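Vonia 课件发布前检查表（附检查意见）
适用对象：用演示文稿制作、再导出为网页格式的互动课件
检查日期：2023年12月8日
制作：Efe Abubakar
检查：Ikechukwu Bako
课件名称：Genham 新员工入门，共47页

先说一句，这一版比八月那版顺手太多了！翻页快，菜单清楚，我一口气从头点到尾，中途都没想去倒水。下面按顺序记，合格的写“通过”，要改的写“待改”，想到什么就顺手写在意见里。

一、文件与导出

1. 源文件与导出包版本号一致
结果：通过
意见：两边都对得上，文件夹命名也整齐，找起来真舒服。

2. 导出包内无多余素材
结果：待改
意见：media 文件夹里还留着旧版的片头音频，课件里已经没有页面调用它，请删掉再打包。

3. 字体已嵌入或有替代字体
结果：通过
意见：在没装该字体的电脑上打开，标题没有跑位，很好！

4. 文件名不含空格和中文标点
结果：待改
意见：第9页的配音文件名里有一个全角括号，上传到 Norkier 平台后读不出来。改成短横线就行。

二、页面与导航

5. “上一页”“下一页”在每页位置相同
结果：通过
意见：这一项我特别喜欢，手不用来回找按钮。

6. 目录可跳转到各章首页
结果：通过
意见：六章都点过了，返回目录也正常。

7. 中途退出后可从原页继续
结果：待改
意见：电脑上没问题，手机上会回到封面。估计是进度写入晚了一步，麻烦 Efe 看看退出事件里的那段设置。

8. 图片清晰，替代文字已填写
结果：通过
意见：第三章“工位用品”这一节的配图放大看也不糊，读屏软件能念出替代文字。
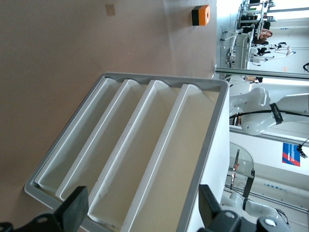 图3 浅灰色四格托盘

9. 图注与图片在同一页
结果：通过
意见：窄屏下图注会换行，但没有被挤到下一页去。

三、测验部分

10. 每题均设有答对与答错两种反馈
结果：通过
意见：答错时的提示写得真好，会告诉学员该回看哪一页，这个做法建议以后的课件都照搬！

11. 题库随机抽题，不重复
结果：通过
意见：连做几轮，同一轮里没有碰到重复的题。

12. 拖放题可用键盘完成
结果：待改
意见：Tab 键能选中选项，按回车却放不下去。只用键盘的学员会卡在这里，属于必须改的项目。

13. 计分与及格线设置正确
结果：通过
意见：满分与及格线都和课程说明一致，重考后保留最高分。

14. 成绩回传到学习平台
结果：通过
意见：用 Ugwu 测试账号交了卷，后台很快就看到了成绩。压力测试模拟了近1000人同时交卷，记录没有丢，太棒了！

四、数据与隐私安全

15. 课件内不含真实员工姓名和工号
结果：待改
意见：第二章的登录演示截屏里露出了一个真实工号，请换成测试账号重新截。发布前这一条一定要清掉。

16. 外部链接均为 https
结果：通过

17. 宏已全部移除
结果：通过
意见：源文件另存时选了不带宏的格式，打开时没有安全警告。

18. 测试账号在发布后停用
结果：未到检查时间
意见：发布当天由我来关，已记在日程里。

五、处理顺序

先改第12项和第15项，这两项不过就不能上线。第7项最好一起改，手机学员不少。第2项和第4项打包时顺手处理即可。

改完请把新的导出包放回原来的文件夹，旧包别覆盖，文件名后面加“复检”两个字。我拿到后会把待改项重测一遍，再随机抽几页看看有没有被连带影响。

另外，Efe，第五章那个翻卡片的小练习是怎么做的？我想在下一套课件里也用上，有空教教我！

检查人签名：Ikechukwu Bako
复检结果：待填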